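Bench log, Branevthorpe, listening room

Tuesday, November 7, 2023

In at 9. Main job today = get the headphones sorted out and off the floor. Been meaning to do it since August, when the Kahraman pair got stepped on and we lost a cup. Today is just the white and black over-ears with the red cable, the rest go on the next order of hooks.

Condition check first, before touching the cable. Cushions OK, no splits that I could find with a thumb. Slider clicks both ways, a bit stiff on the tag side. Tag says JIN DUN plus a line under it too small for me to read, did not go hunting for a magnifier. Leave the tag ON. Chiến Tiêu wants it left on anything that goes in the register, otherwise we end up guessing again.

Cable: wound tight round the yoke, end poking out. I don't like this. Looks tidy, but the bend at the yoke is way too sharp and you have to unwind the whole lot just to plug in. Whoever is doing it, please stop (may be me).
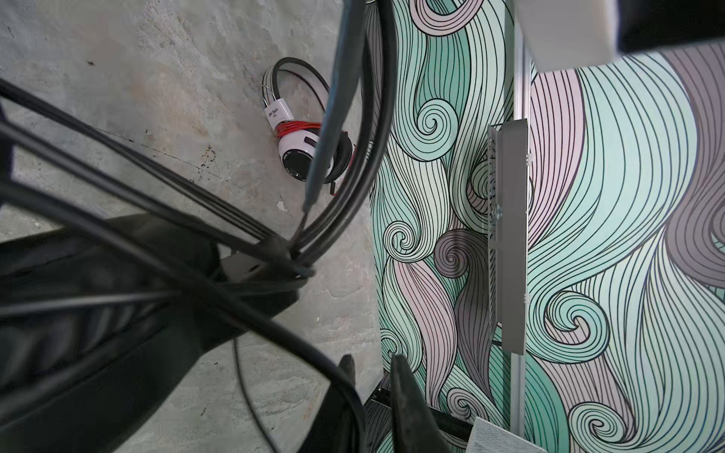

Hook

Bracket with the hook goes up on the rail along the back wall. Went for the middle. Tried it further over first, did not like the reach. Screws from the Trendix tin, the short ones. The long ones bottom out before they clamp, wasted 12 minutes finding that out.

Hang test with the red cable loose this time, just laid over the cups. Notes:

- headband sits on the hook OK, the pair swings if you knock it and then settles
- cups end up one over the other, don't sit side by side. Fine for storage. Cushions facing each other would be better for dust but can't get it to hold that way
- cable is the problem. Drops down in loops past the cups, and you catch it with your sleeve
- padding on the headband: hook is narrow, worried about a dent over time. Look again in 2 weeks 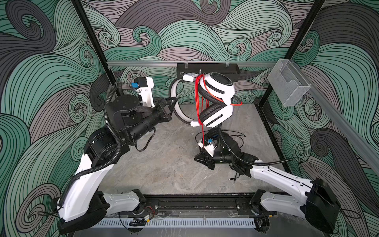

Hang test, back wall. Cable loose over the cups, not clipped.

Cable, what to do

Options as I see them. Velcro tie near the plug, big loose loop, loop goes on the hook behind the headband. Or a second small hook just for the cable. Second hook is nicer but means another bracket and I only have this one till the Clidis box comes. Going with velcro for now.

Loop size: some 3 hand widths across. Tried smaller, it springs open and slides off. Over-under coil, please, do not wrap round your elbow.

Also a bit of foam tube over the hook, slit down one side. Have an offcut somewhere in the gray drawer, did not find it, will look tomorow.

To do
- foam on hook
- velcro ties, ask Chiến for the wide kind
- write register line for this pair (tag name, cable color, stiff slider)
- order more brackets, same type. Check the screw lenght before ordering!!
- sweep along the back wall, lots of grit

Chiến, if you use them before I've done the foam, hang them back up after, don't wind the cable. Ta. Stopped at 12, lunch.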